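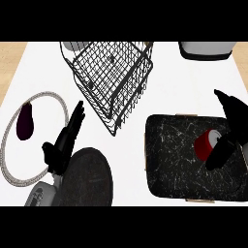 Where we're up to with the trade reporting switch

Sat 4 January

Hi Ikhsan, I know you said a page would do, so I've tried to keep it to that (you know what I'm like).

The big one first: the Clondow feed is live in the test environment and has been sending end-of-day files since before the break. We had 2270 trades in the last full run and 40 of them bounced. I was bracing for a lot worse! Nearly all the bounces were the same thing, old client records with an expired entity identifier, and Prerncombe's operations desk is chasing those clients now. A couple were swaps where the notional came through in the wrong currency field. That one's ours and I've put a fix in.

Matching against Drekico

This is slower than I'd like. Their timestamps come across in local time and ours are in UTC, and the daylight saving change gets handled differently on each side, so trades booked late in the afternoon can land on the wrong reporting day. I've asked for a colour-coded exceptions report so the desk can tell a timing break from a real one at a glance. Drekico have said yes in principle but haven't given me a date, and I'd be grateful if you could give them a nudge from your end. They answer you faster than they answer me.

Bragança office

They've signed off the field mapping, finally. They still want to keep their own spreadsheet going alongside the new system for a while and I've said that's fine through February, then we organise a proper cut-over. I'd have liked it sooner, but they've got audit on top of them and I didn't want to pick that fight over Christmas.

Money and people

We're under on contractor days and over on licences. The licence bit is the extra test seats, which I flagged last time, and it should come back down once testing wraps up. I'm still 2 analysts short of the original plan. We've coped, but the back-reporting job (200 historical files, all needing the new product codes) will drag if we don't get at least one of them. Could we talk about that before you finalise the quarter?

What's next

Re-run the bounced trades once the identifiers are renewed. Get the timestamp rule agreed in writing. Start on the back-reporting, oldest files first. I also need to write up the user notes for the desk, which I keep putting off, so feel free to nag me about it.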